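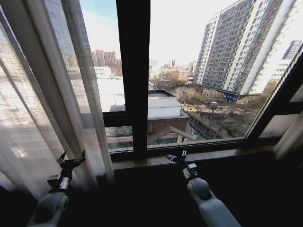

Can a Machine Do the Chores Yet? Window and Room Tasks, Plornilville

Gallery last updated 11 October 2021

The question on this page is a narrow one. Given an ordinary furnished room, two arms with two-finger grippers and no changes to the room, which daily chores can a machine finish without help? The sessions were run in January in a high-rise apartment in Plornilville, using the Astis two-arm setup and the Clanis task planner. Seven chores were on the list. Each was tried 56 times. A trial had a limit of 15 minutes, and any touch by a person ended it as a failure.

The short answer is that rigid objects are mostly fine, cloth is mostly poor, and glass causes trouble before anything has been touched.

Window, sheer curtain
Two arms at the sill, left gripper open in front of the curtain. City towers in bright haze behind the glass, dark wall below.

Notes on the curtain task
Drawing a sheer curtain takes a person a second or two and no thought. For the planner it is the hardest item on the list. The fabric lets light through, so depth readings land on the cloth in one place and on something outside in the next. Closing the gripper on a single fold is easy enough if the fold stays put. It usually moves when the fingers arrive.

The better method was to come in low with the jaws open wide, close on several folds at once, and pull along the line of the rail at a slow, constant speed. A pull at an angle makes the gliders bind. The second arm is useful for holding the sill side of the fabric flat. Most failed trials were lost in the first grasp, and the planner often reported a good grip on nothing at all.

Light
Strong backlight is a separate problem. Exposure set for the window leaves everything under the sill nearly black. Exposure set for the room washes out the curtain edge. Clanis switches between the two settings as the arm moves, which costs time and sometimes loses track of the fabric. Results were better under an overcast sky than in direct sun. Reflections of the room in the lower panes were also picked up as objects now and then - one reason the glass was later masked out of the map by hand.

Notes on the other six chores

Wiping a sill. Good. A flat surface at a known height suits these arms. Corners next to the window frame are left dusty, as the gripper is wider than the gap.

Opening a window handle. Fair. The turn itself is reliable once the handle is held. The force needed at the end of the turn varies from one handle to the next, and the arm stops early if the limit is set too low.

Moving a potted plant. Good with a plain pot, poor with a saucer under it. The saucer stays behind or tips.

Folding a towel. Poor. One fold is possible on most tries. The second fold pulls the first one open.

Picking items off the floor. Fair. Boxes and bottles are no problem. Flat items such as a magazine or a charging cable are pushed along until they meet a wall.

Clearing a side table. Good, provided the destination is within reach of both arms. Handing an object from one gripper to the other adds a failure point and should be avoided where the layout allows.

Cost and wear
Finger pads were the main consumable. The maker of the pads, Ševčík, gives a service figure of 3,000 grasps per pair. The soft edge that matters for cloth wore down well before that in these sessions, while grip on hard objects was unchanged. Anyone planning cloth work should budget for pads accordingly and keep a log by task, since a total count hides the difference.

Shop-floor comparison
The same setup has been used for bin picking and for loading small parts into trays. Those jobs go better for simple reasons: the light is fixed, the parts repeat, and the table is where it was yesterday. A home has none of this. A curtain left half open in the evening is a different task the next morning, and the planner has to start over.

Settings used for the window station
Arm speed near glass: lowest preset
Gripper approach: jaws up, fully open
Force limit on fabric: low, raised one step for the pull
Glass area: masked in the map
Room lamps: off

The towel and curtain tasks are to be repeated with narrower fingers. The sill and side table tasks are closed and will not be run again on this hardware.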